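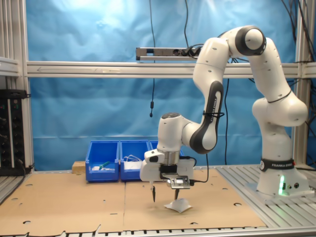 Ticket: gripper misses the cloth, then the arm stops
Opened by: Zdzisław Tokarz, Jevel student team
Status: open again, sorry
Logged: 19 Dec 2021

Right, so this is the folding task for the end of term demo. The arm comes down over the cloth, closes its fingers and goes back up with nothing between them. It was fine on the old table! Since we moved across it has missed on nearly 40 tries, and every so often it stops dead halfway down and the log says "Skadden: contact limit reached".

What I've tried so far:

Restarted everything, in the order on the wall sheet. No change.

Re-ran the camera calibration (twice, as I forgot to save the first one). The error came down a bit but the fingers still close too high. Measured with a ruler and it's 4 mm, same every time, wherever I put the cloth.

Swapped the cardboard for a single sheet to see if the seam was the trouble. It wasn't, so I've put the old sheets back.

Reply from Sandhu
Same gap everywhere sounds like the table height in the config and not the camera. Did you change it when you moved? Also check the finger length in the tool file, the Drilteo defaults are for the short fingers. Send me the line number where it stops if you can.

Back again. You were right about the table height, it was still the old value - I'd changed it in the test folder and then run the demo folder, which is a very me thing to do. Finger length was fine. With the new height it picked up the cloth on the first go and I may have cheered a bit.

The stopping hasn't gone away though. Log line is 3,777 and it's always on the way down, never on the way up. I've halved the speed for the last 2 cm and that helps, but I'd like to know what's setting it off before we let first years near the buttons. Could it be the weight setting for the hand? I haven't touched that since we bolted the plate on the front, and I've no idea what the plate weighs. Will borrow the kitchen scales from upstairs and weigh the spare one.

Leaving this open till then.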